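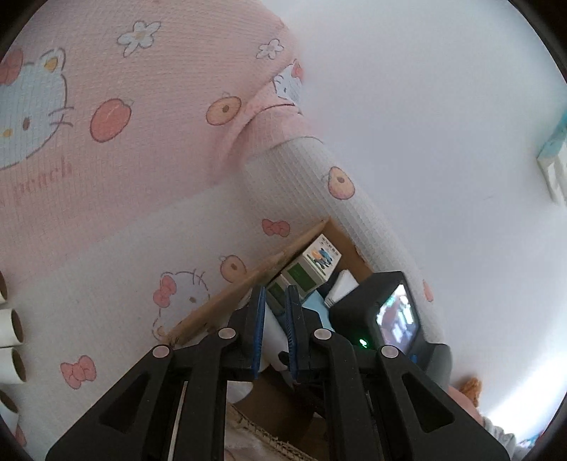

The peach cat fabric, pink at the top and white below.

February 14, 2020

I have wanted to write about this fabric for a long time, but each time I started I had also to write about the curtain, and the curtain was not ready. Now the curtain is still not ready, but I have decided to write anyway.

Some of you know that my daughter has a small room at the back of our flat. It has a white ceiling, white walls and a window which gives on the courtyard. When we moved to Ikby, the window had a grey blind from the people before us. It went down but it did not like to go up. In June I took it away, and until now we have a bed sheet there, fixed with clothes pegs. It is a good sheet, but in the morning the light comes through it as if it was paper.

My daughter was allowed to choose the fabric alone. This was perhaps my mistake, or perhaps my best idea, I change my opinion every week. I showed her a very nice dark green, a cotton with small leaves. She looked at it politely. Then she found the cats.

The cats have pink bows on the ear, and between them there are peaches with brown stems, and little white flowers with a yellow centre. There is also the word "peach" in pink letters, in case a person is not sure about the fruit. One part of the fabric is pale pink and another part is white, with the same drawings on both. The big cat has a face in pale blue and a yellow nose, and I must say I have started to like her. When I hold the cloth close to my eyes I see a fine grid in it, like the paper we used for mathematics at school.

I bought it from Flillau, which is a shop with fabric ends and not a proper curtain shop. Lachlan Kerr, who has the shop, cut it for me with a pair of scissors which I would like to own. He asked what I wanted to make and I said a curtain, and he asked if I had measured the window. I had measured it. I had 112 centimetres on my paper. He said, "With the frame or without the frame?" and then I had to go home again.

With the frame it is 14 centimetres more. I went back the next morning and he had kept the piece under the counter for me, which was kind.

Now the sewing. I learned to sew from my mother on a heavy Vudov machine with a foot pedal, and I am slow but I am exact. The first thing I did was to wash the fabric, and I recommend this to everybody. My mother always washed first, even the ribbon. Then I ironed it from the back side with a thin towel between, as I was afraid for the cats. Nothing happened to the cats.

The second thing was to find out where is up. With flowers and peaches you can turn the cloth as you like, but with faces you can not. I pinned the top edge with red pins so that I would not forget. Then I went to cook, came back, and pinned the bottom edge also with red pins. So I lost there a good part of an evening, and I write it here only to help other people. Use two colours.

For the top I wanted a tunnel for the rod. I folded the edge over 6 centimetres, pinned it, and sewed two lines, one at the lower side of the fold and one higher, so there is a small frill above the rod. The first time I made the tunnel too narrow. The rod went in, but the end cap did not, and the end cap from this rod (it is a Ferreira, quite old) can not be taken off without a tool. I opened the whole line with the seam ripper while listening to the radio. It was not so terrible. The second tunnel is wide enough.

The sides have a simple hem, folded twice. The bottom I have not sewn. My mother said that a curtain must hang for some days before you make the bottom, because the cloth becomes longer from its own weight. I do not know if this is true for such a light cotton, but I will not be the person who tries the opposite.

There was one more problem, and it is the pattern. I had thought about one wide curtain, but my daughter wants two halves which she can open "like in a theatre". If I cut the fabric in the middle, I cut through a cat. I moved the paper pattern to the left and to the right on the kitchen table for a long time, and always there was a face under the line, or half a face, or only an ear with a bow, which looks even worse. At the end I found a place where the cut goes mostly through a peach. She has accepted the peach.

From the leftovers I would like to make a cushion, with the large cat in the middle and plain cotton at the back. I would also like to cover the seat of her little stool. I asked her if this is not too many cats for one room and she did not understand the question.

If somebody has experience with lining, please write me in the comments. I have 52 centimetres of white cotton from another project, which is not enough, and I am asking myself if I can join two different whites without seeing it when the sun comes from behind. In the shop they looked the same. At our window I am not so sure.

Next time I will write about the bottom hem, and also about the green fabric with the leaves, which I bought for myself.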